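Ticket 1571 - Hatia cell, basket grip faults
Opened 13 September 2026 by Mwangi Mabula

Hello all, and thank you for bearing with me on this one. The Hatia arm has been stopping with a grip fault on the plastic baskets ever since we changed the finger pads in June. I've put the closing delay back to 12 and gone through the wrist camera view to see how the fingers meet the side wall. 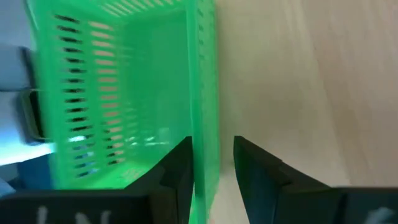 Wrist view, green basket, wall between the fingers.

It's too blurred to judge the pads by, I'm afraid, so I'd like the shutter setting looked at as well - Flakance did send a note on it, if anyone still has their copy.

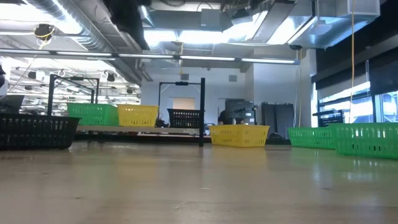

For now please keep the Bunting program at the slower speed, and log any fault with its code. I'll check the pad screws next.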